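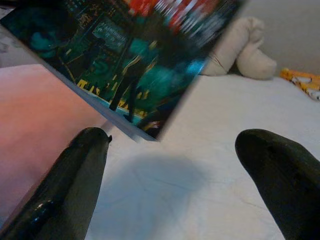

Home | Stories | How Things Work | Ask Us | Grown-Ups

When a Robot Joins the Housekeeping Team

Have you ever stayed somewhere away from home, left your comic on the bed and your blanket in a heap, and come back to find the whole room neat again? Somebody did that! At Kaltness, a family guesthouse with 25 rooms, housekeepers have always done it by hand, and now they are teaching a robot to help.

Tidying a bed sounds easy (even if you grumble about it), but think about all the little choices you make. A book is stiff, so you pick it up by its edges. A blanket is floppy and changes shape every time you touch it, and a stuffed toy has to be moved gently, because somebody loves it. Your hands know all this without being told. A robot has to learn it, one try after another.
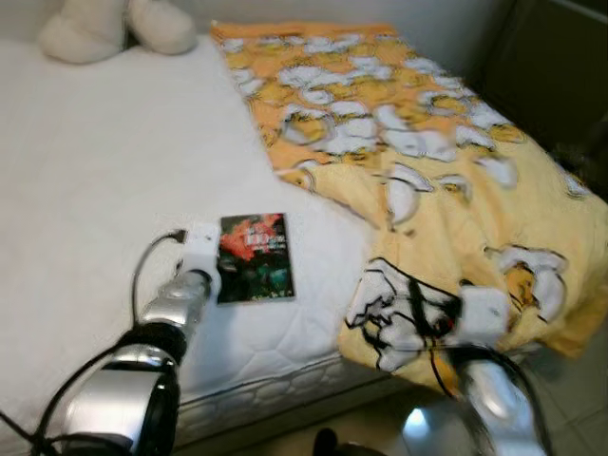 With two arms, a robot can work on a blanket with one gripper and keep the other one near a book, a bit like you do when you clear your bed before school. It still needs plenty of practice, and the housekeepers are the teachers. They know where a guest would want to find a book again, and which corner of a blanket to pull first.

So what changes for them? Some bending and lifting may go to the robot, and that's kind to sore backs. There are new jobs too, like checking its work and stopping it when it gets in a muddle. Some of the housekeepers were worried at first that there would be less work for people, and that is a fair thing to ask about. At Kaltness they talk it over every Tuesday, before the first rooms are done.

More to read
- Who Sorts the Mail at Night?
- A Day at the Purves Bakery
- Why Do Elevators Ding?

We use cookies to remember which stories you've read. OK | Ask a grown-up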